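Clollby open day, 11/13/19

I'd been meaning to get to the Clollby open day ever since a friend went in July and came home raving about the free plums. It's a 40 minute drive for me, the last stretch on a gravel road I'm pretty sure my car hates, but the parking was easy and they had coffee going right inside the door - good coffee, too!

You start in the big hall, where Altus had a stand with crates and shelving. I don't need crates. I took the brochure anyway (and then a second one, for my sister, who also doesn't need crates). After that we went through in groups of up to 28 people, and mine was a nice chatty bunch, mostly folks with a few trees in the backyard who wanted to know why their fruit goes soft so fast.

The part I liked best was the sorting room. I could have stayed there all afternoon. It's all about fruit at table height - what goes together, what gets its own tray, how much room to leave so nothing gets bruised.

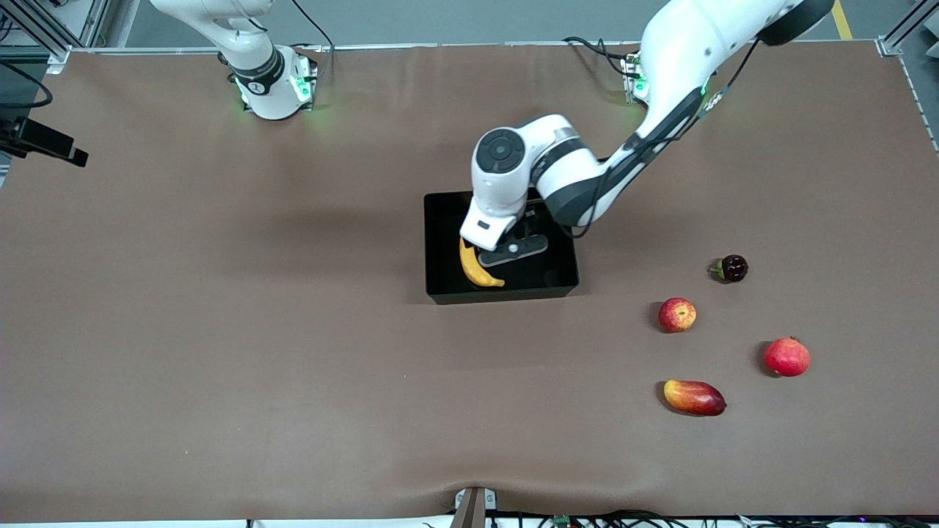 I asked about bananas, because mine go brown in two days, and was told to keep them away from the rest of the bowl. So that's what I do now. I've got a shallow tray on the counter just for them and the plums live by the window. My kitchen looks a bit like a market stall, but I kind of love it!

Lunch was soup and rye bread from Kļaviņa, who had a little counter near the back exit. Get there early, the line was long by noon and they ran out of the apple cake right before my turn. I'm still a little sore about that. There was a Stileo table next to it with aprons and tea towels, and I came home with a green striped apron I hadn't planned on.

Bring a sweater if you go, the hall is chilly. And wear flat shoes.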